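3.2 Adoption fees and the second visit

The Cluswood shelter charges 60 for an adult dog and 40 for any dog over eight years old, and it had long been an article of faith among the staff that the lower fee moved the older dogs. Our records are less obliging. Of the 96 adult dogs listed during the study period, those with a reduced fee waited just as long for a home as those without. What did seem to matter was whether the visitor came back. A household that made a second visit nearly always left with a dog, though not always the one it had come back to see.

We had expected the sponsored dogs, whose fees were paid in advance by a local donor, to go first. They did not. Several visitors told us they had assumed a free dog must have something wrong with it, a view they did not extend to the free biscuits in reception. Vergara reports much the same suspicion at the Bivdale kennels, where a sponsored greyhound was passed over until the word "sponsored" came off her card.

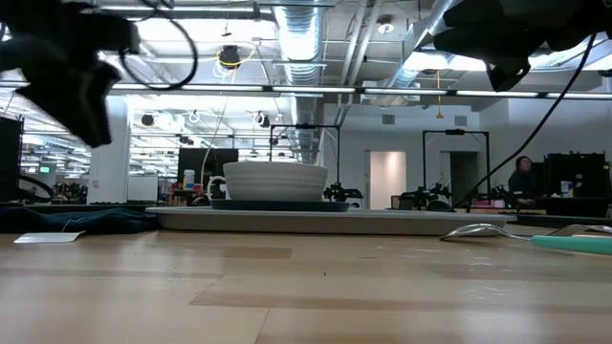

Figure 2. Radu Radu

Interviews were held in adopters' own homes in January, once the dogs had had time to settle and, in two cases, to eat the consent form. We asked each household what it remembered of the shelter's written description. Most remembered the name and the breed, and were wrong about the breed. "Good with children" was recalled by people who had no children and forgotten by those who did.

The wording of the listings deserves a harder look than we can give it here. Nearly every dog was described as loving, including one who bit the second author - a claim we do not dispute, as he was very fond of the kennel hand. Listings that mentioned a fault, such as barking at the post or a dislike of hats, drew more enquiries than those that mentioned none. We return to this point in Section 4.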